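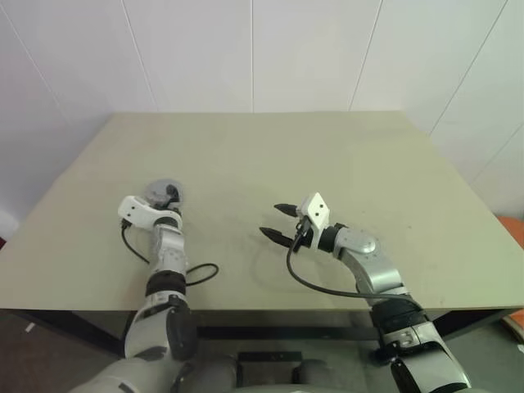 Large table with a matte top, in front of a pale paneled wall

How did Grilldale get its name, and was it ever part of Treltmont?

Asked Oct 15, 2020 in Local History and Place Names

Hi everyone! I've fallen down a rabbit hole with this one and I'd love some help. My grandmother's family came from Grilldale, the little hamlet on the creek road past Treltmont. I drove through in February for the first time and there's hardly anything left, a church, a few houses and a stone foundation by the bridge that I'm pretty sure was a mill. I had a great afternoon anyway.

Two things I can't sort out. First, the name. A cousin says it comes from a family called Grill, but I haven't found a Grill in any census for the township. Second, my great-grandfather's marriage record says "Treltmont" and his brother's says "Grilldale," and they were both supposedly married in the same church. Did the line move? Was Grilldale part of Treltmont and then split off? Also, if anyone knows what the foundation by the bridge was, I would be thrilled.

3 answers

Answer 1 (marked as most helpful)

Oh, I love this question! I've been collecting material on the creek hamlets for 23 years and Grilldale is one of my favorites, so please forgive the length.

Start with the boundary, which is the easier half. Grilldale was never an incorporated place. It has always sat inside the town of Treltmont, and hamlets in this state have no legal boundaries of their own, so there was no line to move. What it did have was its own post office for a while, and people (and ministers) tended to write down wherever they picked up their mail. When the post office closed, the mail went to Treltmont village and the records start saying Treltmont. If your great-grandfather married later than his brother, that would fit very nicely. Check the dates and let us know!

Now the name. The earliest spelling I've seen is on a road survey in the town clerk's books, where it is "Grist Dale," two words. A later deed has "Gris'dale" and then the post office application has "Grilldale" in a very loopy hand. My own feeling is that somebody misread the s and t as a double l and it stuck. I can't prove that, and the Grill family story is older than I am, so don't tell your cousin I said it's settled. Still, there was a gristmill there before there was much of anything else, and "Grist Dale" makes a lot of sense for a mill settlement.

That brings me to your foundation. If it's on the upstream side of the bridge, with the tall corner still standing, you were looking at the MacAulay mill. It ground buckwheat mostly, and later had a saw on the lower level. The raceway is easy to follow when the leaves are down. It runs back from the creek maybe a few minutes' walk and ends at a boggy patch that used to be the pond. If it's on the downstream side, it's the old tannery, which is less romantic but had more workers.

At its height the hamlet had a population of 200, going by the gazetteer, and the whole town of Treltmont had 700. So Grilldale was a real piece of the place at one time, with a school, a wagon shop and a hotel.

Where to look next: the deed books at the county clerk's office are indexed by buyer and seller. Try MacAulay first, then your own surname. Bring a pencil, they don't allow pens in the reading room. The church registers are kept separately and you have to call ahead.

Answer 2

There was a Grill. My aunt had a bill of sale for a cow with that name on it. No idea where it went when the house was cleared out. Could have been from Plakura though, she had family both places and it all got put in one trunk.

Answer 3

Adding to the first answer, which is terrific. Don't skip Plakura! It's the next hamlet up the creek and the same minister covered both churches, plus one more on the ridge, so he had 3 registers going and didn't always write in the right one. I found my own people's baptisms in the Plakura book after years of looking in Treltmont. Some entries are out of order, so read the pages on either side.

Comment from the person who asked

Thank you all so much, this is fantastic! It was the upstream side, tall corner and all, so MacAulay it is. And the brother did marry first. I'm going to call the church about the registers and I'll post whatever I find in the Plakura one.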